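Folie 1 — Begrüßung
Schön, dass ihr alle da seid! Kurz zu mir: Ich betreue bei Hiltine die Außenanlagen, zusammen mit Nathalie De Bruijn. Heute geht es um Blühwiesen statt Zierrasen, und ich freue mich riesig darauf.

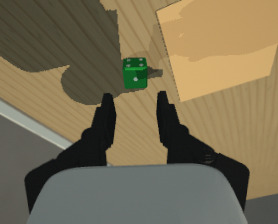
Grüner Würfel auf hellem Holz

Folie 2 — Der Standort Derkex
3000 Quadratmeter Rasen, früher alle 6 Tage gemäht. Seit November stehen dort 288 Initialstauden. Bitte betonen: magerer Boden ist ein Glücksfall!
(Pause, Fragen zum Boden gleich zulassen.)

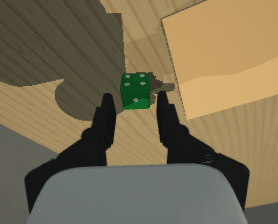 Beim Saatgut werde ich immer ganz kribbelig — da steckt so viel drin! Regionale Mischung, dünn gesät, nur angewalzt. Wo gesät wird, entscheidet das Licht: Auf dem Würfel ist die Seitenfläche größtenteils tiefgrün im Schatten, nur unten rechts leuchtet sie hell. So ungleich liegt die Sonne auch auf einer Fläche hinter dem Haus. Also erst beobachten, dann säen.

Folie 4 — Pflege
Zweimal im Jahr mähen, Schnittgut abräumen, Säume stehen lassen. Darmawan Saragih mäht bei Tjoa in 5 Abschnitten, das klappt wunderbar. Zahlen dazu im Handout.

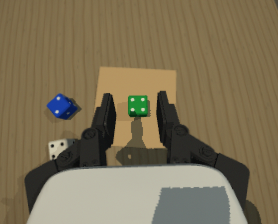 Helle quadratische Matte auf braunem Holz

Folie 5 — Fragen
Saatgutliste herumgeben, Mikro an die erste Reihe.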